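Section 4: Setting Up the Niven Pantry Scale and Stock List

Read section 3 first if you haven't put the batteries in. The maker's own leaflet says the whole job takes two minutes. It doesn't. Set aside an evening, and don't start with a full freezer waiting to be put away.

This guide covers the Niven scale with the Jelum stock list, which is the pairing Firnstead sells as a kit. If you bought the scale by itself, skip to section 6. A good part of what follows was worked out by the members of the Butthorpe food-buying group, who have used the kit since June and who don't agree about whether it was worth the money.

4.1 Before you start

1. Put the scale on a hard, level surface. A cutting board on a countertop is fine. A folded towel is not, whatever the leaflet says about "any kitchen surface."

2. Press and hold the ZERO key until the display reads 0. If it reads anything else after you let go, press it again. Two tries is normal.

3. Check the scale against something you trust. An unopened bag of sugar will get you close enough to spot a bad unit. The Firnstead leaflet claims the scale is "factory tuned for life." I wouldn't lean on that.

Caution: Do not store the scale with anything sitting on it. The reading drifts, and the drift stays until you zero the scale again.

4.2 Pairing the scale with the list

1. Open the stock list and choose ADD DEVICE.

2. Enter the pairing code, which is 1303 on every unit we have seen. You will be invited to change it. Do so, and write the new one on the underside of the scale in marker.

3. Wait for the light to stop blinking. If it is still blinking after 14 seconds, turn the scale off and go back to step 1.

Note: The list offers to "learn your household" at this point. Choose NOT NOW. All the feature does is guess what you are going to run out of, and Lachlan Nisbet, who left it on all summer, was told to buy cornstarch over and over. You can turn it on later from the settings page if you want to see for yourself.

4.3 Entering dry goods and snacks

Start with packaged food. It keeps, it has a printed weight, and mistakes are easy to fix.

1. Pick one shelf and finish it before you touch the next. People who empty the whole pantry onto the floor tend to give up halfway.

2. Choose NEW ITEM and type a plain name. "Crackers, plain" will serve you better than the full brand name, which you will never type the same way twice.

3. Type in the net weight from the package. Don't weigh a sealed package and enter that figure, as you would be counting the wrapper too.

4. Enter the date from the package, and pick the right kind: BEST BY, USE BY or MADE ON. The list treats these very differently. A MADE ON date entered as USE BY will have the list nagging you to throw out perfectly good food the same day you bought it.

The list can also fill in items from a barcode, using the camera on your phone. Firnstead makes a great deal of this. In our trials it did well with big-name cereal and canned soup, and badly with nearly everything else.
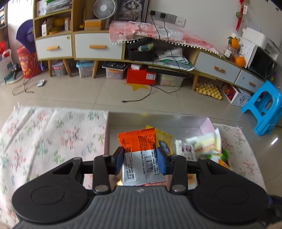
Imported food is where it falls down most often. The lookup either finds nothing or comes back with a confident wrong answer, and the wrong answer is worse, because it goes straight into your list with a weight and a shelf life attached. Always read what it found before you press SAVE. If you can't read the label yourself, enter a name you will know again and leave the date blank until you have asked someone who can.

Caution: Never rely on the list for allergy information. The ingredient page is filled in by other users and there is no sign that anyone checks it. Read the label on the package in your hand, every time.

4.4 Opened packages

1. Weigh the open package and choose PART USED.

2. Enter the figure on the display. The list will offer to take off a standard amount for the wrapper. Accept this for bags and refuse it for jars, or you will end up with far more peanut butter on paper than on the shelf.

3. Close the package with a clip. The list will ask whether you did. You can ignore the question, and saying no changes nothing that we could find.

4.5 Known problems

The list slows down badly once it holds more than 77 items. Firnstead's help line says this is your phone. We tried it on several phones, old and new, and it was slow on all of them. Splitting the list in two, one for the pantry and one for the freezer, helps a good deal.

Items sometimes show up twice after an update. Delete the newer copy – the older one carries your dates.

The low-battery sign comes on very early. Keep using the scale until the numbers start to jump around, then change both batteries together.

The "money saved" total on the front page should be ignored. It goes up whenever you enter an item, including items you then throw away. There is no way to turn it off.

Steps in this section last checked 12/19/23. For weighing loose produce, go to section 5.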